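# Teaching by remote control: tabletop sessions

Setbridge is a small project on showing a robot arm what to do by driving it through the job. Ghazal Mohammadi runs the sessions in simulation, with a hand controller that moves the arm and closes the gripper. Each run is saved as one demonstration. The target for June is 500 of them – 17 tasks, all done at a table with everyday things on it.

Most of the early runs were slow. New operators tend to stop above an object and correct the wrist several times before they commit. 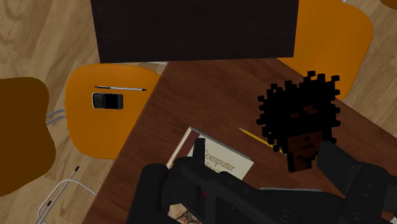 Those pauses end up in the recording too, and a policy trained on them will copy the hesitation. We now ask every operator to do nine practice runs before anything is kept.

The book tasks take the longest to learn. A flat book gives the fingers very little to hold, so the operator has to come in low and from the side. The arm is a Franka Emika, and the table layout changes between runs.

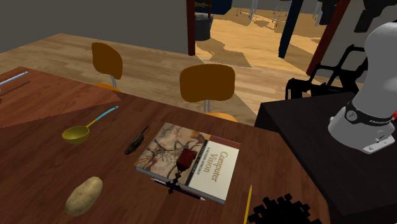

**Do failed attempts get thrown out?**

They are kept in a separate folder and marked as failures. We use them to check the scoring script, and the training set gets only the runs that Ghazal has watched and passed.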